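Progress report, January - the Dondberg shared lunch room

Hi Tineke, you asked for a page on how the lunch room is coming along, so let me start with the tables, because that's where most of my month went.
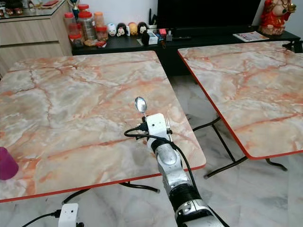

We settled on the square folding ones with the marble pattern and the red-orange trim. Els was against them (she wanted one long table, and she still brings it up!), but they fold away when the dance class needs the floor, and you can push them together or set them at an angle if people would like their own corner. I've ordered 4 more from Cuypers. Delivery has slipped twice and I now have a promise for the end of February, which I'll believe when I'm carrying them up the stairs.

Cutlery next. Your grant covered 22 sets and I bought plain silver-colored spoons and forks, nothing fancy. Kidus wants them laid out before people arrive, I'd sooner put them in a tub and let everybody help themselves. We're trying it his way until March. Cups are a mixed bunch and I'm leaving them that way - people seem to pick a favorite color and stick to it.

The low black cabinet along the wall is staying. I had it down for replacement in the first plan, but it does the job, and the jars and the little row of plush animals on top can stay where they are. That frees up some money, and I'd like to move it to a second dish rack and a decent trolley if you're fine with that. Could you let me know before I order?

Numbers: we had almost 15 people at lunch most weeks, and 12 on the icy one. The soup ran out once. Cor has since found us a bigger pot.

Still open: the hooks for coats, the drafty window (Dirk is getting a price), and a sign for the front door. I'll send the receipts separately, they're in a bit of a pile right now.

Lambrechts is spelled right on the form this time, I checked!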